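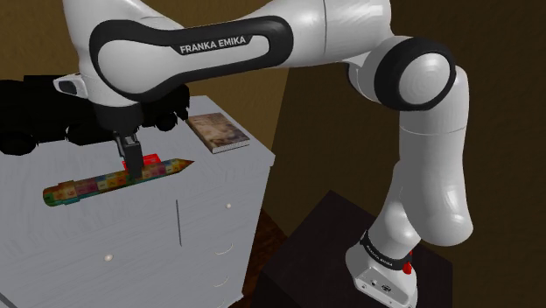 컴퓨터로 그린 흰색 로봇 팔. 검은 집게가 회백색 수납장 윗부분에 닿아 있다.

어린이 방송 교실
코미디 프로그램의 웃음소리는 어디에서 올까?

글 금이안
2026년 5월 28일 목요일

텔레비전 코미디를 보면 배우가 웃긴 말을 한 다음 여러 사람의 웃음소리가 들릴 때가 있다. 화면에는 배우만 있고 웃는 사람은 나오지 않는다. 이 글에서는 그 웃음소리를 녹음하고, 고르고, 대사와 섞는 과정을 설명한다.

웃음소리의 두 종류

코미디 프로그램에 들어가는 웃음소리는 크게 두 가지로 나눈다.

첫째는 현장 웃음이다. 촬영하는 곳에 관객이 앉아 있고, 관객이 웃을 때 나는 소리를 마이크로 녹음한 것이다.

둘째는 녹음 웃음이다. 다른 날이나 다른 장소에서 미리 녹음해 둔 웃음소리를 나중에 붙인 것이다. 영어로는 래프 트랙(laugh track)이라고 한다. 트랙은 소리를 담는 줄이라는 뜻으로, 뒤에서 다시 설명한다.

한 프로그램에 두 종류가 함께 쓰이기도 한다. 현장 웃음이 너무 작게 녹음된 부분에 녹음 웃음을 조금 더하는 방식이다. 이 작업을 보강이라고 부른다. 두 종류를 모두 쓰지 않는 코미디도 많다.

관객석의 마이크

현장 웃음을 녹음하려면 관객의 소리를 받는 마이크가 따로 있어야 한다. 배우의 마이크는 배우의 입 가까이에 있거나 배우 쪽을 향하고 있어서 관객 소리를 고르게 받지 못한다.

코미디 시리즈 ‘스티모미코’를 예로 들어 보자. 이 프로그램의 스튜디오에는 관객석이 66석 있다. 관객용 마이크는 관객석 위의 긴 막대에 매달려 있다. 음향 감독 반종대 씨는 마이크를 관객 한 사람 바로 앞에 두지 않는다. 마이크가 한 사람과 너무 가까우면 그 사람의 웃음만 크게 들어가고, 나머지 사람의 웃음은 작게 들어간다.

마이크에는 소리를 잘 받는 방향이 있다. 이 성질을 지향성이라고 한다. 한쪽 방향의 소리를 주로 받는 마이크는 지향성 마이크, 모든 방향의 소리를 비슷하게 받는 마이크는 무지향성 마이크다. 관객석에는 지향성 마이크를 쓰는 일이 많다. 마이크의 앞면은 관객 쪽으로, 뒷면은 무대 스피커 쪽으로 돌려 놓는다. 그러면 스피커에서 나오는 배우의 목소리가 관객용 마이크에 적게 들어간다.

트랙: 소리를 나누어 담는 줄

녹음실에서는 여러 소리를 한 덩어리로 녹음하지 않고 따로 나누어 녹음한다. 나누어진 소리 하나하나를 트랙이라고 한다.

코미디 한 편에는 보통 다음과 같은 트랙이 있다.

대사 트랙: 배우가 말하는 소리
관객 트랙: 웃음, 박수, 놀라는 소리
효과음 트랙: 문 닫히는 소리, 전화벨 소리, 발소리
음악 트랙: 시작 음악과 장면이 바뀔 때 나오는 짧은 음악

나누어 녹음하면 한 가지 소리만 고칠 수 있다. 관객 소리가 커서 대사가 잘 안 들릴 때는 관객 트랙의 크기만 줄이면 된다. 모든 소리가 한 트랙에 섞여 있으면 웃음을 줄일 때 대사도 함께 작아진다.

다만 완전히 나누어지지는 않는다. 배우의 마이크에도 관객의 웃음이 조금 들어간다. 이렇게 다른 곳의 소리가 섞여 들어가는 것을 누음이라고 한다. 음향 편집자는 누음이 있다는 것을 알고 작업한다.

길이를 줄이는 편집

스티모미코 한 편을 촬영하면 쓸 만한 장면이 40분 남는다. 방송에 나가는 길이는 22분이다. 따라서 18분을 잘라 내야 한다.

장면을 자르면 웃음도 잘린다. 관객이 웃는 도중에 화면이 다음 장면으로 넘어가면 웃음소리가 갑자기 끊긴다. 사람의 귀는 이런 끊김을 쉽게 알아차린다. 그래서 편집자는 페이드를 쓴다. 페이드는 소리의 크기를 천천히 바꾸는 방법이다.

페이드인: 작은 소리에서 큰 소리로 바꾼다.
페이드아웃: 큰 소리에서 작은 소리로 바꾼다.
크로스페이드: 앞의 소리를 줄이면서 뒤의 소리를 키운다.

두 장면을 이어 붙일 때는 크로스페이드를 자주 쓴다. 앞 장면의 웃음이 작아지는 동안 뒤 장면의 소리가 커지므로, 듣는 사람은 이어 붙인 자리를 찾기 어렵다.

대사와 웃음의 순서

웃음은 대사가 끝난 다음에 커져야 한다. 대사가 끝나기 전에 커지면 중요한 말이 가려진다. 큰 소리 때문에 작은 소리가 들리지 않게 되는 현상을 마스킹이라고 한다. 버스가 지나갈 때 옆 친구의 말이 안 들리는 것도 마스킹이다.

무대의 배우도 이 점을 고려한다. 관객이 웃으면 배우는 다음 대사를 바로 하지 않고 기다린다. 웃음이 가장 커졌다가 줄어들기 시작할 때 다음 대사를 한다. 웃음이 완전히 사라질 때까지 기다리면 장면이 늘어진다. 기다리는 시간은 배우가 연습과 경험으로 익힌다.

관객 없이 촬영하는 코미디에서는 배우가 웃음을 들을 수 없다. 나중에 녹음 웃음을 넣을 계획이라면 촬영할 때 대사 사이에 빈 시간을 남겨 둔다. 빈 시간이 너무 짧으면 웃음이 다음 대사를 덮는다.

녹음 웃음을 고르는 방법

녹음 웃음은 컴퓨터에 파일로 보관한다. 파일에는 나중에 찾기 쉽도록 이름표를 붙인다. 이름표에는 다음과 같은 내용을 적는다.

사람 수: 적음, 보통, 많음
세기: 약함, 중간, 강함
모양: 갑자기 시작함, 천천히 커짐, 두 번 커짐
끝: 빨리 끝남, 오래 남음
울림: 작은 방, 넓은 공연장

마지막 항목인 울림이 중요하다. 소리는 벽과 천장에 부딪혀 되돌아온다. 넓은 공연장에서는 소리가 오래 남고, 커튼과 천 의자가 많은 작은 방에서는 빨리 사라진다. 작은 방에서 녹음한 대사에 넓은 공연장의 웃음을 붙이면 두 소리가 서로 다른 장소에서 난 것처럼 들린다.

같은 파일을 한 편에서 여러 번 쓰는 것도 피한다. 특별히 높은 웃음이나 기침 소리가 들어 있으면 시청자가 그 소리를 기억한다. 이런 파일은 한 번만 쓰거나 특이한 부분을 지우고 쓴다.

소리의 크기 맞추기

마지막 단계는 믹싱이다. 믹싱은 여러 트랙의 크기를 맞추어 하나로 합치는 일이다. 크기는 데시벨이라는 단위로 나타내고, 줄여서 dB라고 쓴다.

믹싱에서는 대사를 기준으로 삼는다. 먼저 대사가 편하게 들리도록 크기를 정하고, 그다음 웃음과 효과음과 음악을 맞춘다. 믹싱 기사는 큰 스피커로 한 번 듣고 작은 텔레비전 스피커로 다시 듣는다. 작은 스피커는 낮은 소리를 잘 내지 못하기 때문에 같은 웃음도 더 얇고 날카롭게 들린다.

집에서 해 보는 관찰

관객 웃음이 나오는 코미디 한 편을 어른과 함께 고른다. 종이에 세로줄을 그어 칸을 세 개 만들고, 칸 위에 ‘약함’, ‘중간’, ‘강함’이라고 쓴다. 웃음이 들릴 때마다 알맞은 칸에 표시한다.

두 번째로 볼 때는 눈을 감고 웃음이 끝나는 부분만 듣는다. 천천히 작아지는지, 다음 대사와 겹치는지 적는다. 장면이 바뀌는 순간에 웃음이 어떻게 되는지도 적는다.

관찰만으로 현장 웃음과 녹음 웃음을 정확히 구별하기는 어렵다. 편집을 거치면 현장 웃음도 크기와 길이가 달라진다.

낱말 풀이

누음: 다른 곳의 소리가 마이크에 섞여 들어가는 것
데시벨(dB): 소리의 크기를 나타내는 단위
마스킹: 큰 소리가 작은 소리를 가리는 현상
믹싱: 여러 트랙의 크기를 맞추어 합치는 일
지향성: 마이크가 특정한 방향의 소리를 더 잘 받는 성질
크로스페이드: 앞 소리를 줄이면서 뒤 소리를 키우는 방법
트랙: 나누어 녹음한 소리 하나

다음 글: 인형극의 목소리는 언제 녹음할까?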